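Search products Enter keyword or item number Go

Delline Square Activity Table

The Delline table is supplied by Kotidacht's sister catalog, Pirihi, to training rooms, care facilities and schools that teach everyday living skills. It is intended for seated or standing work by one person at a time, and for short tasks in which small household articles are sorted, put away or handed across. Orders placed through the Ponstead office include delivery to the room of use.

The top is finished in a light, natural wood tone and is available in one size only. Corners are rounded on all models. Customers who require a fixed position for the table may request floor marking at the time of installation — this service is quoted separately and is not available for outdoor sites.
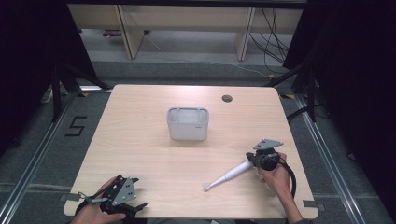 Cable access is standard on the Delline and does not need to be specified when ordering. The opening is placed toward the far side of the top, so that the working area in front of the user remains free for a basket and the articles that go with it. A small round dark grommet is set into the wood, and a white divided basket of the open-topped kind fits on the surface with ample room on either side. Baskets with small compartments along the rim are well suited to grooming and bathroom exercises, in which slender items must be placed upright or returned to a particular slot. Baskets are not included with the table.

Care and cleaning

Wipe the top with a soft damp cloth and dry it at once. Abrasive pads and solvent cleaners should not be used. The table may stand on carpet or on hard flooring; on carpet, it should be lifted by two persons when moved.

Ordering and warranty

Standard delivery is 16 working days from confirmation of the order. Institutions ordering 13 or more tables should contact the Ponstead office for a written quotation. The warranty period is five years and covers the top, the edges and the grommet. Page revised 2025-10-19.

Related items
Delline Rectangular Activity Table
Pirihi Stacking Chair
Kotidach Divided Basket, White
Replacement Grommet, Dark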